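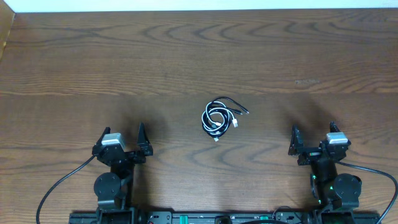

3.2 Coils without ties

Loose coils were the part of the Anusine study we most looked forward to, and they did not let us down! A loose coil is a cable wound into loops and put down with no tie, clip or bag to hold it. People make them all the time, on desks, in drawers, on the arm of the sofa, and they make them so quickly that most could not tell us how they had done it. Figure 1 has a good one, lying on a wooden tabletop: several overlapping loops, mostly black, a white USB connector coming out toward the lower right, and a thin black tail running up and to the right. We scored tails and connectors separately from the loops, and this coil shows why. The loops sit on top of one another in a fairly compact group while the tail goes its own way. Under our scheme a coil like this is "gathered, tail free," the class that gave our coders the most to talk about.

Figure 1. A loose coil on a tabletop.

We visited 83 households in Onville and Nastidholm and asked each to put away one charging or data cable of their own in whatever way they liked. No one was shown a method beforehand. The coil was left where the person put it, and two coders described it on paper before anyone touched it again. They noted the shape of the outline (round, oval or folded), whether the loops crossed, where each connector lay, and whether either end had been tucked in. Outline was easy to agree on. Crossing was harder, and with dark cables on dark tables the coders sometimes had to crouch down and look along the surface to see which loop was on top.

The connectors turned out to be the best part of the whole scheme. We had expected the loops to tell us how easily a cable would come undone, and had treated the ends as an afterthought. In the pilot, though, coils with the same outline behaved very differently in the hand depending on where the ends lay. A connector resting on the outside of the coil gives the fingers something to find first. A connector that has dropped through the middle tends to bring a loop along with it when it is pulled, and one more pull makes a knot. We rewrote the form that same afternoon, giving the ends 20 of its 25 items, and the coders were much happier with it.

Stiffness matters too. A soft braided cable will lie in nearly any shape it is given, but a springy one opens out a little as soon as it is let go, so the coil on the table is partly the person's work and partly the cable's. We kept both kinds in the sample and asked the coders to write "sprung" beside any coil they watched open. It is a rough measure and we would love to see a better one.

For storage we compared three places: an open tabletop, a shallow drawer, and the Mrema tray, a divided desk tray with one cable to a slot. The tray was there to stop coils from meeting. Drawers are where coils do meet, and a free tail that causes no trouble on a table can pass through the loops of a neighbor after a few openings and closings. The drawer trials, 1,000 openings in all, are reported in Section 4.

One limit should be stated plainly. Every coil was made by someone who knew they were taking part in a study, and a few people coiled, looked at the result, shook it out and started over. We recorded the second coil in those cases and marked the form.

Home and Household / Everyday Objects / Working papers
October, by the Anusine study group

Comments (3)

deskdrawer_dan
I had no idea there was a name for a tail free coil. Mine are all like this. Will the scoring form be shared? I'd like to try it on the box in my hall closet.

knit1purl2
Yarn people have been arguing over where to leave the end for ages. Outside pull vs. center pull! Please do yarn next.

R.
Did you separate left-handed coilers? I wind the other way from my wife and the cable fights whichever of us gets it second.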